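Encyclopedia > Work and Technology > Delivery Automation > Skarneck sidewalk program

Reading time: 4 minutes

Updated February, by Natsumi Ichikawa

The Skarneck sidewalk program is the automated delivery operation run by Zondbridge, a regional courier company, out of its Skarneck depot. It is best known for what it did to the job of the walking courier. Before the program, a courier at Skarneck carried parcels on foot from the depot to downtown shops, hotels and offices. Today most of those short trips are made by a wheeled robot called the Bravix, and many of the same couriers work as route trainers, remote supervisors or handover staff.

Background

Zondbridge had long treated the downtown route as its hardest. The distances were short but the loads were heavy, and couriers walked the same blocks many times in a shift. Knee and shoulder complaints were common, and new hires tended to ask for a transfer to the vans within their first year. The company's first try at automation, a sorting line inside the depot, sped up the packing and so gave the walkers even more to carry. Couriers still bring this up when the program is discussed!

The Bravix was picked as the next step. It carries a locked bin, travels at walking pace and stops when it is unsure of what lies ahead. A supervisor at the depot can then look through its cameras and tell it to wait, go around or turn back.

Training in simulation

Every new route is first driven in a simulator called Aoki, a rendered version of city streets in which the robot's software practices long before a machine rolls out of the depot. The library holds 3347 practice runs at present, and it keeps growing, as trainers add a run whenever something on the street surprises them.

This is where the couriers came in, and it is easily the most exciting part of the story. The early routes had been drawn up by engineers working from maps, and the virtual robot did fine on them. Then couriers were invited to sit down and watch. They began pointing things out almost at once: a stretch where you drift toward the wall without meaning to, a corner where low sun makes the curb hard to read, the way a pillar can hide a person stepping out of a doorway. None of it was in any manual. It was the kind of thing people learn with their feet.

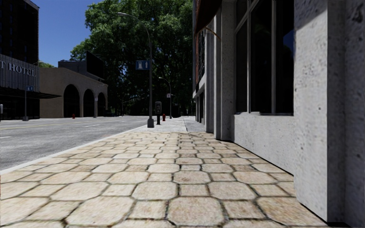

Paving turned out to be a favorite subject. A robot that rolls nicely over flat concrete may rattle or pull to one side on large uneven stones with wide joints, and the point where one surface gives way to another needs care of its own. Couriers knew this from years of pushing hand trucks, and they could say which wheel would catch first. Their notes on joints, curbs, lamp posts and hydrants became a standard part of each practice route, and the trainers now write them in a shared shorthand that newcomers pick up in a few weeks.

New jobs at the depot

Three roles grew out of the change. Route trainers review practice runs in Aoki and mark the moments when the software chose badly. Remote supervisors watch the live machines, with no more than 2 robots to a person, a limit the couriers asked for and the company accepted. Handover staff meet the robots at busy addresses, deal with signatures and carry anything too large for the bin.

Training for the first group took 400 hours per person, all of it paid. Some couriers loved it from the first morning. Others found the screens tiring and asked to keep walking, and a small foot team remains for fragile goods, stairs and customers who want to talk to someone. Shift patterns changed too. The old dawn start was moved back to 7:30 a.m. for most roles, a change that parents at the depot had wanted for years.

Effects and criticism

The gains most often mentioned by staff are physical. Workers in the new roles go home less sore, and several older couriers who had planned to leave have stayed on. Pay was a harder question. Route training was at first graded as office work, below the courier rate with its walking allowance, and the grade was raised only after a long dispute.

There are losses as well. Supervisors miss the street, the weather and the shopkeepers they used to greet by name. Eye strain has replaced sore knees for some of them, and breaks away from the screen are now built into each shift. Critics also note that the depot hires fewer new walkers than it once did, so that the street knowledge the program depends on may grow thin. In response, every new trainer spends a season on foot before touching the simulator.

Maintenance

The robots are serviced at the depot overnight. Wheels and bearings take the most wear, and each machine gets a full overhaul after 3800 trips. Two former couriers lead the workshop. They keep a written log of odd noises, sorted by street.

See also: Remote supervision; Simulator training; Walking couriers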